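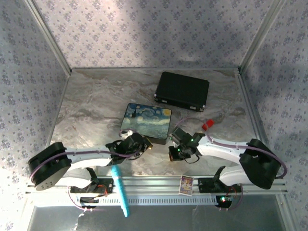
I would do it again, mostly for the blood results, which my own doctor had never ordered, Éabha Ó Conaill wrote on her exit form last spring. She also wrote that the parking directions were bad and that the second visit ran long. We have rewritten the parking directions.

The Rindano Laboratory in Lirkton is looking for adults to join the second part of the Treltus study, which looks at how the body rebuilds its iron stores after a blood donation. We need 34 more participants. Visits begin in March.

Background

When a person gives blood, the fluid part is replaced quickly. Red cells take weeks, and the iron used to make them can take months. Some regular donors recover fast and some stay low for a long time, even when they eat much the same food. We want to know how much of that difference comes from hepcidin, a hormone made in the liver that controls how much iron the gut takes in.

The first part of Treltus was a survey and a single blood test, with 3100 people taking part. The second part is smaller and follows each person over time. You do not need to have been in the first part.

Who can take part

You may be able to join if you:

are between 21 and 60 years old
have given whole blood at least twice in the past two years
weigh at least 120 pounds
can come to Lirkton for all five visits
are willing to stop taking iron pills, or multivitamins with iron, two weeks before the first visit

You cannot join if you are pregnant or nursing, if you have hemochromatosis or another known iron disorder, if you have had stomach or bowel surgery, or if you take acid reducers every day. People who use them now and then can still apply. Please tell us which one and how often.

Vegetarians and vegans are welcome. We had few of them in the first part and would like more.

What is involved

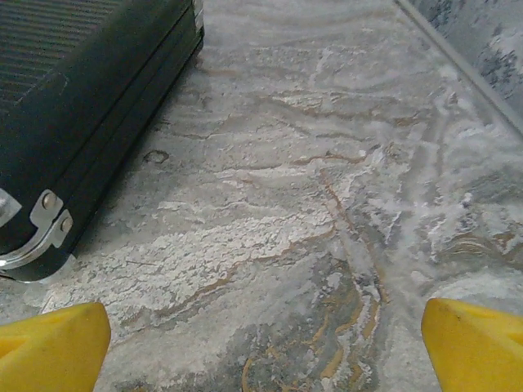 The first visit takes half a day. You come in fasting, have a small blood sample drawn, and then give one unit of whole blood under the same rules as any donation. Lunch is provided after that. Before you leave we give you a food diary, paper or online, and show you how to fill it in.

The other four visits are short. Each one is a blood sample and a few questions about sleep, exercise and any illness since we last saw you. They take place two, four, eight and 16 weeks after the donation. There is some room to move a visit by a day or two, except the two-week visit, which has to fall on the day we give you.

The four follow-up samples together come to less than 100 milliliters. You may not give blood anywhere else until the last visit is done.

Half of the participants will be given a low-dose iron pill to take every other morning, and half will be given a pill with no iron in it. You will not know which you have, and neither will the nurses who see you. We will tell you after the study closes.

Risks

Drawing blood can leave a bruise, and some people feel faint, more often at the first visit. Iron pills can upset the stomach or cause constipation. If your hemoglobin falls below the study limit we will stop your part in the study, tell you the same day, and write to your doctor if you agree to it. You will still be paid for the visits you have made.

Payment

Participants who finish all five visits receive $400. Payment is split across the visits, with the largest share at the end. Mileage is paid separately if you live outside the Lirkton bus area. Bring your receipts if you come by train.

You will get a copy of your own results, with a note on what the normal ranges are. We do not give medical advice on them.

How to apply

Call or stop by the study desk on the ground floor of the Ó Ceallaigh Building and ask for the Treltus screening form. It can also be mailed to you. The form takes ten minutes and asks for your donation dates, so have your donor card or donation record with you. Someone from the study will call you back within a week — please say on the form if evenings are better.

Filling in the form does not commit you to anything. You can leave the study at any point, and you do not have to say why.

Posted Feb 25, 2019. The desk will take forms until all places are filled.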